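Filed under: Talks & Handouts / Packaging and Shelf Practice

SPEAKER NOTES
Reading the small bag: labels, seals and shelf order for bagged confectionery
Monday, January 27, 2020

Opening

Start on time. Handout is two pages, stapled. Page one is the checklist, page two is the blank tally sheet. Ask people to leave the tally sheet until the second half.

Scope: small sealed plastic bags of candy, as received, shelved and rotated in a mixed-goods store. Chocolate is out of scope because of the temperature rules. Loose and weighed goods are out of scope. Boxed goods come up once, under facings, and can be skipped if the room is slow.

Background figures for the Plokuvska store. The October count covered 1,068 bags over 52 product lines. The count was done by hand over two evenings. Bags were recorded by line, by facing direction and by legibility of the back panel. No weights were taken.

Say plainly that this was one store. Do not let the discussion turn it into a survey.

Part 1. The bag as an object

A film bag has no fixed shape. Its dimensions on the order sheet are flat dimensions, taken empty. Filled, it is narrower and thicker than the sheet says, and the difference depends on how the contents have settled. Planograms drawn from flat dimensions will therefore show the wrong number of facings. The Rolley shelf plan had this error on every bagged line and was redrawn with filled widths.

Define the terms now, as they are used for the rest of the talk. End seal: the crimped strip closing the bag at top or bottom. Window: any unprinted area through which the contents are visible. Main panel: the area with the brand and the flavour. Information panel: ingredients, nutrition table, manufacturer's line, date.

Point out that on narrow bags the main panel and the information panel often share one face. The designer has limited room and the small print goes wherever there is clear film. Dark print over a clear window is then being read against the colour of the candy. With pale contents the contrast is acceptable. With dark contents it is poor, and creases in the film make it worse.

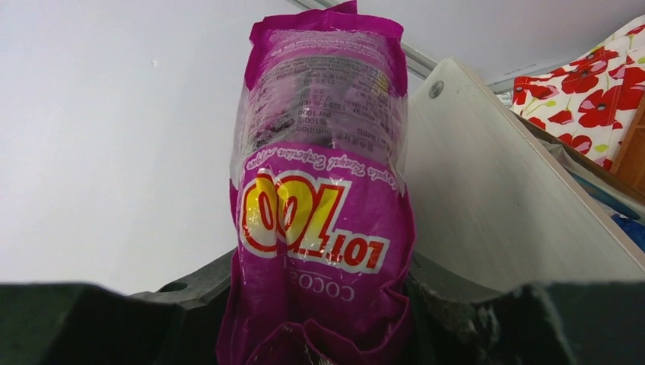 LOT 100 bag, top to bottom: dark small print over the clear window, brand on the magenta band.

Pause on this one. Ask the room to find the nutrition table, then ask for the energy line. The heading words can be picked out. The figures are harder, as the wrinkles carry parts of each row out of line with the rest. Compare the numerals in the logo, which stay readable through the same kind of creasing because of their size and heavy outlines.

Second point on the same slide: orientation. A large logo is recognized at any angle, so a bag put on the shelf the wrong way up does not register as a fault to the person stocking it. The customer trying to read ingredients has a different task. Our rule is that orientation is judged by the small print and never by the logo.

Third point: flavour name. It is set smaller than the brand and falls where the film folds. Where a range uses one colour per flavour this matters less. Do not assume that every range does.

Part 2. Handling

Lift by the body of the bag, with the fingers spread. Do not lift by the end seal. Repeated lifting by the seal works the film at the edge of the crimp.

Flatten before reading. Lay the bag on a level surface, smooth outward from the centre with the side of the hand, and tilt it until the glare moves off the text. Overhead tubes give long white streaks on glossy film. Tilting fixes most of it. A matte desk lamp from the side fixes the remainder.

Check the end seals in the same pass. The ridges should run the full width with no smooth patch. A seal that leans or flares slightly is cosmetic. A channel through the ridges is a reject, even if the bag still feels firm.

Record rejects by line and lot code. If the lot code cannot be read, write "illegible" in the column. Do not leave it blank, as a blank has meant three different things on past sheets.

Part 3. Shelf order

Two methods are in use. Peg strips need a hang hole, and many narrow bags have none. Clips put the load on the end seal and are not recommended for anything filled above the midpoint. Upright trays are the better choice. The Zukow tray holds 9 bags standing in single file, small print to the left, oldest at the front.

Trays should be full or nearly full. In a half-empty tray the bags slump and the film creases across the middle, where the text usually is. Fit the divider once four bags have gone.

The Pavlović divider is a bent steel plate with a lip at the base. Mention that the lip faces backward. Most of the units returned to us had been fitted the other way round.

For imported lines, check whether an additional label is required before the tray is filled. Place it on a flat part of the film and clear of the existing ingredients text. Labels placed over a crease lift at one corner.

Exercise

Hand out the sample bags and the tally sheets. One bag per pair. Columns are seal, orientation, ingredients, nutrition, date. Mark each as clear, partial or illegible, before flattening and again after. Collect the sheets at the door.

If time is short, drop the date column.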